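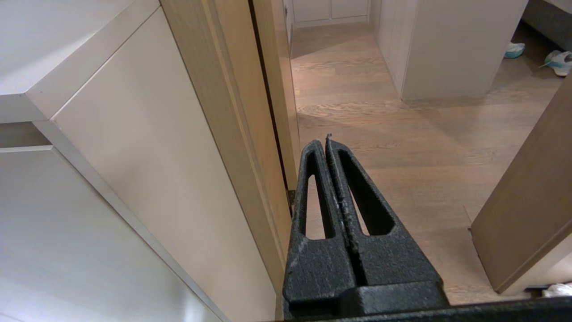
Gripper and wrist unit: progress to the end of February

Prepared for Julum by Niilo Seppälä, Diltonora workshop

Work done

The gripper has been through its first full service under the grant. The two black fingers have speckled, slightly worn faces, and we have kept them on for now. They sit nearly together with only a thin seam between them, with the tips meeting at a point. Our limit for changing a pair is a gap at the tips when fully shut, and this pair is inside it.

The log stood at 2869 closing cycles when we stripped the unit. Hae-won Noh cleaned the finger mounts, replaced both pivot pins and set the closing force again from the low end. She also re-zeroed the wrist camera, which had drifted after the mount was changed in the autumn. The zero check now takes nine minutes and is done at the start of every working day.

Faults

We had 11 stops in the period. Most were a loose connector on the wrist cable, which pulled when the arm turned fully to the left. The cable now has a longer loop and a second clip, and there have been no stops of that kind after the change. Two stops were due to the force reading dropping out. We have not found the reason. The spare sensor board from Vuorinen is fitted and the old one has gone back to them for testing.

One stop was our own mistake: the arm was started on a Sunday with the previous week's settings loaded. The start-up sheet now has a line for the settings name, to be read out before the drive is switched on.

Running in the flat

Door work continues in the narrow part of the flat, between the cabinets and the corridor. Approach speed near door frames stays at the reduced setting until the force reading can be trusted.

Spending and parts

Parts are within budget. We hold one spare pair of fingers and have ordered a second from Flavetov, with delivery quoted at up to 28 days.

Next period

Test the returned sensor board, fit the new fingers if the tip gap opens, and write up the cable change so that it can be copied on the second arm. We would like Julum to agree the cost of a spare wrist cable before then.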